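Taltau bench comparison

The Taltau bench comparison (often just "the Taltau bench", or "Taltau" among the people who have worked on it) is a long-running set of side-by-side trials of small robot grippers, wrist cameras and arm controllers. It was set up by Hauwa Nwosu and Chaltu Dinsa at the Aitken workshop, and takes its name from the first controller the pair built together, a temperamental grey box that was retired long ago but is still remembered with a good deal of affection.

Origins

Nwosu had been choosing grippers for light tabletop work and found that the published figures, while perfectly true as far as they went, told her very little about how a finger would behave when it met a slippery plastic edge or a row of low keys. Grip force and stroke were easy to look up. What she wanted to know was whether a gripper could get hold of something thin lying flat on a table, and what the wrist camera could still see once the fingers had closed in front of it. Dinsa, whose background was in controllers, had much the same complaint about timing, and the two of them agreed one December to build a bench where such things could be tried properly, with the same objects and the same tasks each time.

Bench and arms

The comparison is run on a pair of arms mounted side by side on an aluminum rail, facing inward over a shared tabletop so that both grippers can reach the middle. Each carries a small camera at the wrist. Working in pairs was Dinsa's idea, and it has shaped the whole project: a new part can go on one arm while a familiar part stays on the other, and both face the same table under the same light. The parts then trade sides and everything is done over again, a tedious business but a worthwhile one, as the left and right arms have never behaved quite alike.

Patterned table coverings are favoured over plain ones. A plain surface flatters almost any camera, and Nwosu felt early on that a bit of floral print, the sort of thing one might find on a kitchen table at home, gave a much fairer idea of how well a vision system could pick out the edge of an object.
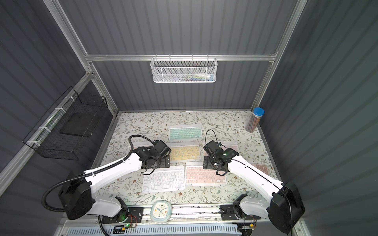

The keyboard task is the best known of the trials, and the one most visitors ask to see. Thin wireless keyboards are laid out on the table in soft colours, some of them close enough to one another that a camera has to work to tell them apart, and the arms are asked to straighten, slide, lift or hand over a particular one. Keyboards are awkward things for a gripper. They are wide, they sit very low, and their keys give way under a finger that comes down a little too hard. An arm that manages blocks and cups beautifully can look quite clumsy here, and it is generally agreed that a morning with the keyboards is worth a week with the blocks.

Grippers compared

Most of the bench's time has gone to two designs. The Erkis gripper uses a pair of stiff, flat finger plates and is liked for its predictability: it closes squarely, and it gets under a thin edge well provided the approach angle is right. The Fludia gripper has softer fingers with some give at the tips, and forgives a poor approach far more readily, though it tends to let long objects droop or swing once they are off the table.

In the keyboard trials of the second season, which ran to 2,000 attempts in all, 1,406 were recorded as clean lifts. Of the remainder, 369 were put down to the fingers failing to get under the edge. Nwosu has always been careful to say that these totals mix both grippers and several controller settings, and that they shouldn't be quoted as a score for either design. They are quoted that way regardless, now and then, and she writes a kind letter each time.

Cameras and cabling

Camera position turned out to matter a great deal. A wrist camera set too close to the fingers loses the object just as contact is made, while one set farther back bumps into things and catches on its own cable. Cable routing has its own section in the bench notes, longer than the section on fingers, and newcomers are asked to read it first. A loop with enough slack for the wrist to turn freely, but not so much that it hangs down in front of the lens, is harder to arrange than it sounds.

Controllers

Controllers are swapped every 200 attempts, with the arms returned to their rest position and the cameras checked again before work carries on. Dinsa's notes, last revised on February 27, 2024, recommend running both arms from a single clock for any handover task, and include a lengthy and rather charming appendix on connectors.

See also

Wrist-mounted cameras
Two-arm handover
Parallel-jaw grippers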